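Can it clear a table yet? Gallery and task notes, Stalstead

Gallery | Task notes | Parts list | Contact

Text by Kenneth Swanson. Updated October.

The Lawal project looks at small household and shop-floor chores and asks which of them a two-arm machine can be left to do. The work is split between our bench in Stalstead and a stockroom run by Prarner, where the same goods turn up in cartons. The machine under test is the Hurar, two arms on a fixed base with parallel grippers. The short answer for most chores is "partly".

A chore counts as done when a person walking up afterwards would not need to touch anything. A bag left half over the lip of a bin is a failure. So is a can put back on a shelf upside down. This is stricter than the scoring in most of the papers we read, and our figures look worse for it.

Rigid goods

Cans, jars and boxed dry goods are close to solved on a clear surface. Of 271 attempts at moving a single rigid item from table to tray, the Hurar finished over 200 without help. The failures cluster on short, wide jars. The fingers open far enough to take them, but there is little margin, and a small error in approach pushes the jar away across the table.

Shelving at Prarner is harder than the bench. The item is the same and the grasp is the same, but the wrist has to clear the shelf above. We ended up lowering the bottom shelf and leaving the top one to staff.

Clear plastic

Transparent containers remain a nuisance. The depth reading goes through the wall and returns whatever is behind it, so the estimated position is often too deep. A frosted or printed surface helps a great deal. Matte tape on the outside also works, though nobody wants tape on every tub in the kitchen.

Lids are a separate chore. Lifting a loose lid is reliable. Pressing one down until it seats is not, and we have stopped scoring it until the force readings at the fingertips can be trusted.

Bags and wrappers

A chip bag has no fixed shape and no fixed weight. Pinched at a corner, it swings. Pinched in the middle, it collapses, and what is left inside moves to one end. A person corrects for this during the lift and can't usually say how. The Hurar closes to a set width and then carries on with the path it has planned, which suits a can and does not suit a bag.

Crumpled bags are easier than full ones. There is more to hold and less to spill. Flat wrappers are the worst case: they lie under the height at which the fingers can close, and have to be slid to the table edge first. The slide works. The grab at the edge mostly doesn't.

Two things at once

Clearing a table one item at a time is slow. People take something in each hand, and the second hand is already closing while the first is lifting. The Hurar can run both arms together if the items are well apart. With items close together it falls back to taking turns, and a table that a person clears in half a minute takes it 3 minutes or so on a good run.

Our comparison runs use a person holding a gripper in each hand. This takes out the advantage of fingertips and leaves the advantage of judgment, which turns out to be most of it. Over 170 such runs at the bench, bags were picked up at nearly the same rate as boxes. The same fingers on the arms do far worse on bags. That points away from the hardware and toward how the approach is chosen.

There is a cost to working this way. Wrists tire, particularly on the outward reach, and grasps late in a session are sloppier than the early ones. We now stop after a short block and swap people. Cables also need attention. A cable that pulls on the back of the gripper changes the angle of the hand before the operator notices.

Where it stands by chore

Moving cans and boxes to a tray: usable with someone nearby.
Restocking a low, open shelf: usable, slow.
Clear tubs, closed: unreliable without surface treatment.
Seating a lid: no.
Crumpled bag to bin: improving.
Full bag, upright on a shelf: no.
Wiping the table afterwards: not attempted this season.

Wiping was in the original plan and will come back once the arms can be relied on to leave nothing on the surface. A missed wrapper under a cloth jams the whole pass.

Prarner's staff have asked about returns sorting, where mixed goods arrive in one carton. It combines nearly every difficult item above with the added trouble that they lie on top of each other. We have agreed to try it with rigid goods only. A session is set for a Thursday, before the morning delivery, and results will go on the task notes page whichever way they fall.

If you want to repeat the two-item comparison, keep the table height fixed between people and machine, and use the same finger pads for both. We changed pads once partway through a block and had to throw the block out. Record the bag condition as well. "Snack bag" on its own covers at least two different chores.

Bench work, a gripper in each hand. Left: crumpled snack bag, red and white. Right: clear cylindrical container with a frosted white interior.

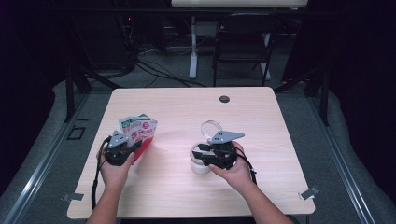 The next block of comparison runs uses the same table height and adds flat wrappers, with the slide to the edge scored separately from the grab.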